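LISEZ-MOI – Bac à objets du quotidien, lot Oltholm

Bonjour ! Si vous avez ouvert ce dossier, c'est sans doute que vous voulez savoir ce qu'il y a dans le bac, comment les objets sont nommés dans les fichiers et pourquoi certains noms sont bizarres. Je reprends tout ici, dans l'ordre où les questions me sont arrivées.

Le lot Oltholm regroupe 275 fiches d'objets : des choses de cuisine, de bricolage, de chambre d'enfant, un peu de textile. Chaque fiche tient sur une ligne du fichier objets.csv, avec un nom court, une couleur principale, une famille et une remarque libre. La remarque est de moi, donc parfois bavarde (pardon d'avance à ceux qui trient par longueur de champ).

Familles utilisées

cuisine : gobelets, pots, couvercles, petites boîtes
atelier : mètres ruban, pinces, tournevis
jouet : fruits et légumes, cubes, figurines
textile : chiffons, torchons, chaussettes
divers : tout ce que je n'ai pas su ranger, et il y en a 47

Un objet n'a qu'une seule famille. La carotte est donc un jouet, même si Malachy Flanagan, qui a relu la première version, continue de penser qu'elle devrait aller en cuisine avec les autres légumes. J'ai tenu bon !

Pour les couleurs, je note celle qui domine et je mets le reste en remarque. Le pot orange au couvercle vert vif est « orange », point. Le gobelet bleu marine est « bleu_fonce » et pas « noir », j'insiste, parce que sous une lampe un peu faible on s'y trompe et qu'on s'est retrouvés avec deux fiches pour le même gobelet dans la version d'octobre. 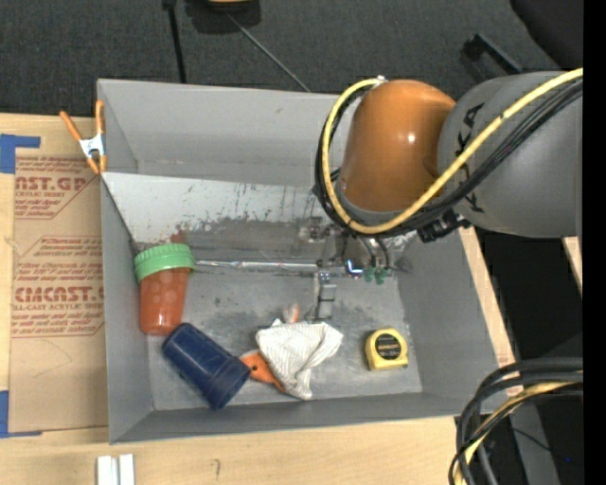

Équipe Ellance – Objets et rangement

Dans ce mélange, les noms courts sont pot_orange, gobelet_bleu, chiffon_raye, carotte et metre_jaune. La carotte est le cas typique de l'objet à moitié caché : le chiffon la recouvre en partie, et on voit encore la pointe d'un côté, les feuilles vertes de l'autre. Je la note « partiel » dans la colonne visibilite. Le pot et le gobelet sont sur le côté, donc « couche » dans la colonne pose. Le mètre ruban est à plat, lui, et je mets « plat » sans me poser de questions.

Pour le chiffon, j'ai longtemps hésité. Un tissu froissé n'a pas vraiment de pose, et « couche » ne veut rien dire pour lui. J'ai fini par ajouter les valeurs « froisse » et « plie », réservées à la famille textile. Si vous tombez sur un chiffon marqué « couche », c'est un reste de l'ancienne version : écrivez-moi, je corrige.

Ce que je ne note pas

Les traces et les salissures au fond du bac n'ont pas de fiche. Le matériel autour non plus : la pince à ressort orange sur le rebord, le carton imprimé en rouge, le ruban bleu qui le tient. Une pince à l'intérieur du bac, par contre, compte comme un objet d'atelier et reçoit sa ligne comme les autres. La règle est simple à retenir : dedans on note, dehors on laisse.

Je n'indique pas non plus le contenu des récipients. Un pot fermé reste un pot, quoi qu'on ait pu mettre dedans.

Fichiers

objets.csv : une ligne par objet, encodage UTF-8, séparateur point-virgule
melanges.csv : les 300 mélanges, avec la liste des noms courts pour chacun
couleurs.txt : la liste fermée des couleurs autorisées
jinar_vers_oltholm.csv : la correspondance avec les anciens noms du lot Jinar

Ce dernier fichier ne sert que si vous aviez déjà travaillé sur Jinar. Les noms y étaient en anglais, sans règle bien claire, et « cup » y désignait aussi bien un gobelet qu'une tasse à anse. J'ai tout séparé à la main, un dimanche pluvieux, avec beaucoup de thé.

Problèmes connus

Les accents ont disparu des noms courts, c'est voulu, mais ils manquent aussi dans une partie des remarques et ça, c'est une bêtise d'export. Les tailles ne sont renseignées que pour l'atelier et la cuisine. Et le script de tri Pagano refuse les lignes dont la remarque contient un point-virgule : mettez-la entre guillemets et ça passe.

Version 2, mise en ligne le 3 décembre 2019. Pour une erreur de nom ou de couleur, donnez-moi le numéro du mélange et le nom court de l'objet, je m'y retrouve bien plus vite comme ça.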